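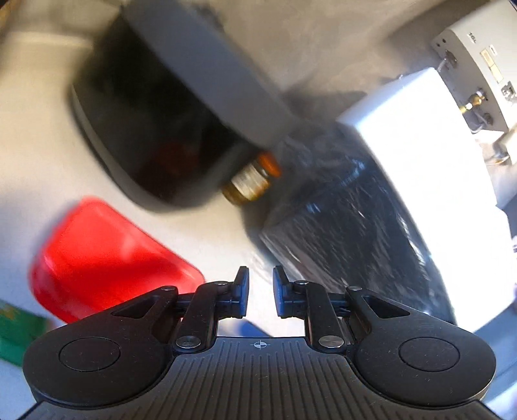
A busy work surface at the Karras packing room, with a small bottle and a dark box wrapped in clear plastic among the items out.

Karras opens its packing room to small makers

April 5, 2018

Karras is delighted to announce that its packing room is now open to small makers and market traders who would like a proper surface to work on, good light to work by and plenty of space to spread out before the summer orders start coming in. We have wanted to do this for a very long time (longer than some of us care to admit!) and it is lovely to be able to put a date to it at last.

Anyone who has tried to box up bottles, trays and gift sets on a kitchen table will know how quickly the table disappears. The room covers 425 square feet, with 3 long benches, shelves for finished parcels and a wrapping corner stocked by our friends at Plusteto, who are supplying 1,000 flat boxes for the opening season.

"I started out packing on my mother's ironing board, so I have a great deal of sympathy," said Yuxi Zeng, founder of Karras. "People are welcome to bring everything in, put it all out on the bench and take their time over it. A bench in the middle of a packing day is never a tidy thing, and we wouldn't dream of asking for one."

So far 121 makers have put their names down, among them candle sellers, soap makers and a good many people with jars of chutney. Bookings are taken by the half day, and tape, labels and tissue are included in the price.

Yaqin Du, who looks after bookings, is happy to show visitors round before they decide. "Do come and have a look, and bring a parcel that has been giving you trouble," she said. "We do enjoy an awkward shape."

Evening sessions will be added in July. To book a bench or arrange a visit, please ring the Karras front desk and ask for Yaqin.

ENDS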